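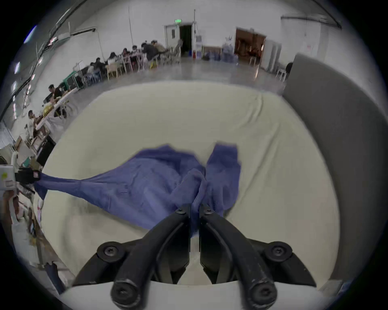
Folding a shirt sounds like the easiest job in the world, but if you ask people who build robots, they will tell you it is one of the really tricky ones! A shirt is floppy. It has no fixed shape, it slides, it hides its own sleeves under its own back. A toy block stays the same whichever way you pick it up, and a shirt looks different every single time. Look at the two slim black fingers pinching a fold of the blue-violet cloth. The tips have come almost together, and the cloth bunches up between them. A tool like that is called a gripper, and it has only two fingers to do what you do with ten. This page is about grippers and other clever machines in a laundry, and most of all about the people who work next to them.

What does a laundry do all day?

You may have a washing machine at home. A big laundry is like that, only much, much bigger. Hotels, sports clubs, restaurants and nursing homes send their dirty things in carts and bags, and the laundry sends them back clean, dry and folded. At the Stergiou laundry in Nerby, 950 pieces go through the folding room in a normal morning. There are sheets, towels, aprons, cooks' jackets, pajamas and shirts, plus the odd sock that nobody sent on purpose.

Before anything can be folded, it has to be sorted. Then it gets washed, spun, dried, sometimes pressed, checked for holes, folded, stacked, and matched to the right customer. Every one of those steps used to be done by people, and if you go back far enough, the washing was too, with a tub and a lot of soap and very sore hands.

What is automation?

Automation is a long word for letting a machine do a job, or part of a job, by itself. A dishwasher is automation. So is a traffic light that changes color without anyone flipping a switch, and a door that slides open when you walk up to it at the store.

A robot is one kind of automation. Most robots have three things: a way to sense what is around them (a camera, for instance), a way to decide what to do next (a computer), and a way to move something in the real world (an arm, wheels, or a gripper). Your dishwasher can't look at a plate and decide it needs more scrubbing in the corner. A robot with a camera might be able to, some day!

Laundries have had automation for a long time. The washers at Stergiou fill themselves and add their own soap. There is also a machine that irons and folds flat things like sheets, and out of those 950 pieces in a morning it takes care of 475. That is exactly half, if you want to check it on paper. A sheet is a nice simple rectangle, so a machine with rollers can handle it without needing to see anything much.

The other half is where the fun starts, with all the things that have sleeves.

Why are sleeves so hard?

Try this. Take one of your own long-sleeved shirts, crumple it into a ball and drop it on your bed. Now look at it without touching it. Can you find both cuffs? Can you tell which side is the front? Maybe you can, because you have seen thousands of shirts and you know that a sleeve can be tucked underneath even when you can't see it.

A robot has to learn all of that. Its camera gives it a picture made of tiny colored dots, and at first those dots mean nothing to it. It doesn't know that the long thin part is a sleeve. It doesn't know that pulling here will make a wrinkle over there. And when it tugs on one corner, the whole shirt changes shape and it has to look again from the beginning.

Then there is the pinching. If the fingers close too high, they get only air. If they go too low, they push into whatever the shirt is lying on. Sometimes they pick up two layers of cloth when the robot wanted one. You can feel the difference between one layer and two with your fingertips without even thinking about it, and that is a pretty amazing skill that you have never had to study for.

How does a robot learn to fold?

One way is to write down rules. Go left this far, go down, close the fingers, lift. That works well when everything is in the same place each time, as in a factory where car doors arrive one after another on a belt. It works badly with crumpled shirts.

Another way is to show it. A person does the job again and again while cameras record what happens and where the fingers go. The person might guide a robot's arm from a distance, or hold a gripper in their own hand and use it in place of their fingers. It feels funny at first! People say it is like trying to eat noodles with someone else's chopsticks. All those recordings go into a computer, which looks for patterns in them, such as what a shirt looks like just before a good pinch, and where the fingers go next.

And one shirt is never enough. The computer needs to meet big shirts and small ones, stiff ones and stretchy ones, shirts that are inside out, and shirts in a terrible knot. If it only ever practiced on one blue shirt, it might get stuck on a striped one. You learn the same way, really. If you only ever rode your bike on one street, a gravel path would be a surprise.

Puster comes to Nerby

The folding robot at Stergiou is called Puster. It is made by a company named Fundden, and it started work in the folding room in January. It is not very big, it doesn't have a face, and it can't talk, which was a letdown for some of the school classes that came to visit. It has two arms with a gripper at the end of each, and it stands at a wide padded table.

Puster folds plain long-sleeved shirts. That's it! It doesn't do dresses or overalls, and aprons with long strings are its worst enemy. On its best morning so far it folded 159 shirts. A person with practice is a good deal faster than Puster, but Puster doesn't get a stiff neck from looking down, and it doesn't mind doing the same thing over and over.

Magdalini Vlachopoulos has worked in the folding room since before the sheet machine came. Her job used to be folding from the start of her shift to the end, with a break in the middle. She still folds, and she is very quick at it, but now she also looks after Puster. She lays out the baskets, watches the screen, and helps when a sleeve gets caught. If Puster folds a shirt badly, she presses a button so that the computer keeps a record of it, and later the people at Fundden can use that record to make it better.

"I know when it's going to drop one," she says. "It goes in at the shoulder seam and I think, no, no, go lower! I've started talking to it. My hands hurt less in the evening, I'll say that. But I had to sit down with a manual again at my age, and the first few weeks I was so tired from learning that I went to bed before my grandkids did."

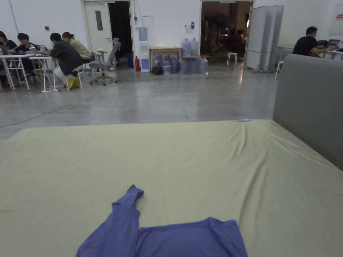 Will robots take all the jobs in the laundry?

Some of the work goes to machines, and the people who did that work have to do something different. Nobody at Stergiou lost their job when Puster came, but that isn't true everywhere. In some workplaces, a new machine has meant that fewer people were needed, and that can be very hard on a family. It is a fair thing to worry about. It helps a lot when the boss talks with the workers before the machine arrives, and when there is paid time for everybody to learn the new tasks.

What changed for the people

Quite a few things, and they didn't all change in the same direction.

The standing and bending got better. Shirts used to be a heavy part of the day because there are so many steps in each one, and doing those same moves for hours is rough on wrists and shoulders. Now people swap around. You might fold towels for a while, then check for holes, then take a turn with Puster.

The noise got a little worse. Puster's motors whine when the arms move, and it beeps when it wants help. Four different beeps! Everyone agreed that was too many, so two of them have been switched off.

The chatting changed too. The folding tables used to be in a square, and people would face each other and talk all morning. To make room for Puster, the tables had to go in a line, and some people missed the old way so much that they asked for it back. One corner has been turned around again, and there is already a waiting list for it.

And there are new jobs. Someone has to clean the cameras, which get covered with lint (that's the gray fluff you find in a dryer). Someone has to replace the rubber pads on the gripper tips when they wear smooth. At Fundden, there are people whose whole day is folding clothes in front of cameras, so that robots can learn from them. Imagine telling your parents that your job is messing up shirts and putting them right again!

What people are still better at

A worker at the laundry can pick up a cook's jacket and notice that there is a pen in the pocket before it ruins a whole load. She can feel that a towel is still damp in the middle. She can see that a little sweater is somebody's favorite, with the elbows mended twice, and put it on top of the pile where it won't get squashed. She can also see that the new person on the team is having a bad day, and go and help.

Puster can't do any of those. It might learn about pens some day, if someone takes the time to show it enough pens.

Try it yourself

Make your own gripper hands. You need two wooden clothespins or two pairs of kitchen tongs, one for each hand, and a long-sleeved shirt.

Spread the shirt on a bed with the front facing down. Using only your grippers, fold one side toward the middle, then fold that sleeve back along the body. Do the same on the other side. Fold the bottom up to the collar.

Now crumple the shirt into a ball and start over from there. Ask a friend to time you, and then try it with one eye closed. Which part took you longest? Most kids get stuck on finding the second sleeve, and that's a place where Puster gets stuck as well.

Words to know

Automation: letting a machine do a job or part of a job by itself.
Gripper: the part of a robot, or a tool, that takes hold of things.
Sensor: a part that lets a machine notice something, such as light, heat or touch.
Lint: tiny bits of fluff that come off cloth.
Shift: the hours a person works in one day.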